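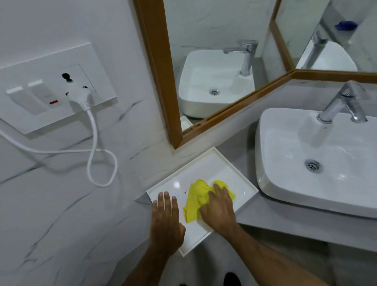

Wiping a tray next to the sink: right hand on the cloth, left hand holding the tray still.

27th June
By Shona Rutherford

Halleo Wipe-Down Kit for school and club robot arms

Price: $151, shipping extra
Sold by: Kudlow
Made for: clubs and classes entering the household round of the Langat Challenge
Arm included: no
Ages: high school and up, with an adult in the room when the arm is powered

We stock this kit and we lend it out, so you should know up front that I had doubts about it and still have a few. Most of the emails we get about it ask whether it will make a club's arm clean a tray. It won't. It gives your students a fair way to practice the task and a way to tell how badly it went, and for the money that is a reasonable thing to buy.

Wiping a tray looks like the easy event in the household round. Teams pick it for that reason and then lose weeks to it. A person leans on the cloth with one hand and steadies the tray with the other and never thinks about it. A club arm with a single gripper has no second hand. Push too hard and the tray slides, push too softly and the cloth skates over whatever you wanted gone. A shiny surface also throws back light, and a cheap camera can easily take a bright spot for a mark. Then there is the cloth itself, which changes shape every time it's picked up. If your software expects it to sit where you left it in the shape you left it, plan on rewriting some software.

What's in the box

A rigid white practice tray with a raised rim
Yellow cleaning cloths, pack of four
A clip-on pressure pad that goes between the gripper and the cloth
A bottle of washable marking fluid with a dropper
A printed score sheet and a clear grid overlay
Access to the Alau demonstration set (see below)

What isn't in the box

An arm, a gripper, a camera, a mount for the camera, or anything to hold the tray down. The rules for the household round don't let you clamp the tray in the final, but I'd still start beginners with it clamped. You'll need to supply the clamps. The old listing said "everything you need to compete," and I took that line out.

The pressure pad

This is the part worth paying for. It plugs into most hobby boards and gives a plain number for how hard the arm is pressing. Students who have been guessing will see quickly that their arm presses hard at the start of a stroke and hardly at all by the end. The maker says the pad keeps its calibration for a full season. Ours needed zeroing at the start of every meeting, and by December it was drifting during meetings too. Buy it expecting to check it against a kitchen scale. The cable is also too short. Get an extension.

The demonstration set

Alau's set is 1,189 short recordings of people wiping trays, filmed from head height, with both hands in view. The product sheet used to say "almost 3,000," which counted the mirrored copies and the ones trimmed to different lengths. I asked for that to be changed and it was, in fairness to them.

Are the recordings useful? Somewhat. They are good for getting students to look at how people do a job before they write any code. Have them watch where the steadying hand goes, and whether the person works the cloth flat or bunched up. A tray that pokes out past the front of a countertop is a different problem from one sitting squarely on a table, and a sink right beside it takes away room for the elbow. Your arm will care about all of that.

As training data for a club with one laptop, I'm less sold. The recordings show human hands, and your gripper is not a hand. Turning one into the other is a research problem, and I would be wary of any team that says it sorted this out over a weekend. Vimala Kotian, who runs the Tuesday-and-whenever group that borrowed our loaner kit, had her students skip that step. They used the recordings to sketch a wiping path on paper, coded the path by hand, and used the pad to keep the pressure steady. Their arm still misses the corners. It does clear the middle of the tray on most tries, and the students can explain why.

Scoring

You put marking fluid on the tray, run the arm, lay the grid over the top and count the squares that still show a mark. It's simple and hard to argue with, with one gap - the grid doesn't reach right up to the rim, and the rim is where small specks get left behind. Add your own line to the score sheet for the edges. The judges look there.

Who should buy it

A club that already has a working arm and can move it to a point on command. If you aren't there yet, spend the money on arm time and practice with a baking tray and a dishcloth. You'd lose the pressure numbers and not much else.

Who should leave it alone

Anyone hoping for a kit that runs out of the box, and anyone planning to use it near running water. The pad is not sealed. Keep the arm, the board and every power cord well clear of the sink, and practice dry until the path is right.

Loans and returns

Clubs can borrow the loaner kit for up to 2 weeks before deciding. Please wash the cloths before sending it back and leave the grid in its sleeve, as it scratches easily. Opened marking fluid can't be returned. Replacement pads are sold on their own, and extra cloths are too, though any soft kitchen cloth of a similar size has worked just as well for us.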